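Progress report: key and equipment control, Brunton site

Posted August 15, 2024 by the Facilities Group
5 shares | 0 comments

1. Purpose of this report

The grant covers a single system for storing, issuing and returning keys and small portable equipment at the Brunton site. This report covers work up to the middle of August. It follows the headings in the funding agreement and leaves out the building repairs, which are reported separately.

2. Key storage

The old key cabinet has been taken out of service. Keys in daily use now hang from round-based hooks fixed along the front edge of the underside of a white shelf board. The board keeps the keys out of the way of the work surface and leaves the wall free for the notice panel still to be delivered by Kovov.

Each set is kept on its own strap or cord. Single keys go on a long black strap, which can be found by touch. Sets of several keys go on a colored cord, together with a clear holder for the access card where one is needed. An empty hook means that the set is out or that the hook has not been assigned.

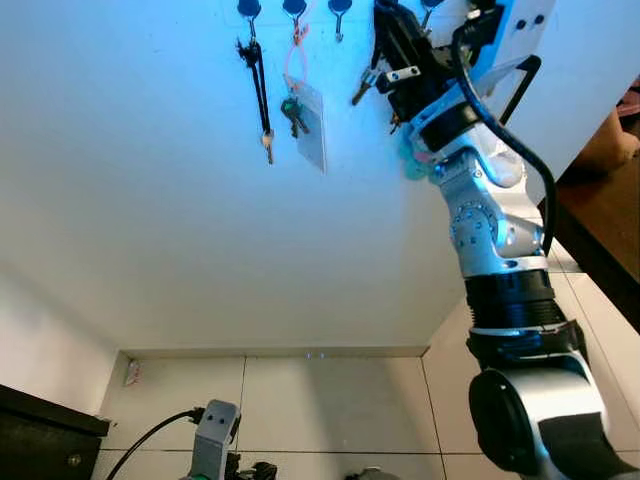
The register lists 382 keys across the site. Of these, 200 have been checked against their locks and entered with a lock reference, a storage position and a named post. The remainder are mostly duplicates from the annex, where several locks were changed before the project began and the old keys were never withdrawn. These will be tested door by door. Keys that fit nothing will be cut up and recorded as destroyed.

Two points came up during the check:

The adhesive specified for the hook bases was rated for a vertical surface. Under a shelf the load pulls straight down, so the supplier, Šindelář, was asked for a written rating for that position. The rating has been received and is above the weight of the heaviest set. A load limit has been added to the site instructions.

Access cards and keys were previously issued on separate forms. They are now issued as one set with one signature. This cut the form to a single page, but it also means a lost card takes the whole set out of use until a new card is coded. Spare cards have been ordered.

3. Portable equipment

Equipment is checked on the large brown table before it is entered in the register. Items are laid out with space between types, the labels are read and the entry is made while the item is still on the table. Handheld controllers, phones and small devices each have their own page. Cases and cards are entered with the item they belong to.

Checking takes around 18 minutes per batch, including the written entry. The original plan allowed less, and the schedule has been adjusted – the end date is not affected. Most of the extra time goes to serial numbers printed in small type, and a magnifier has been added to the kit list.

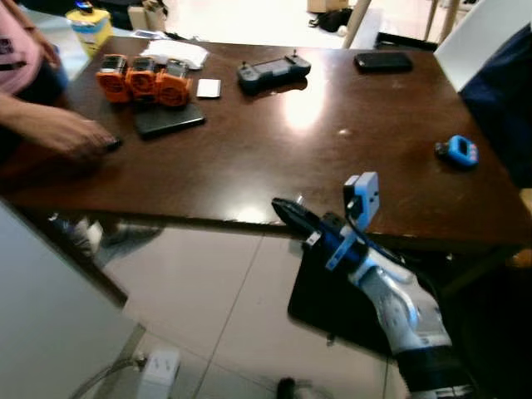 Figure 2. Equipment on the table, with three orange units side by side at left.

Packing material is to be kept until an entry is complete, as part numbers are sometimes printed only on the wrapping. It is then flattened and removed. The register software, Masance, accepts one photograph per item, which is enough for most types.

4. Spending

Spending on hooks, straps and card holders is within the approved line. The notice panel has been ordered but not invoiced. No transfer between budget lines is requested. Staff time is slightly over plan for equipment checking and under plan for key storage, and the two differences nearly cancel out.

5. Open items

– Test the annex duplicates and close their entries.
– Fit the notice panel and post the issue rules on it.
– Assign the unused hook positions.
– Add the load limit to the training sheet for new staff.
– Agree on a return time for sets issued overnight. The present wording says "next morning" and has been read in different ways.

The next report will give the result of the annex test and the final count of keys withdrawn.

Contact: Facilities Group, Brunton site office | © 2024 | Back to top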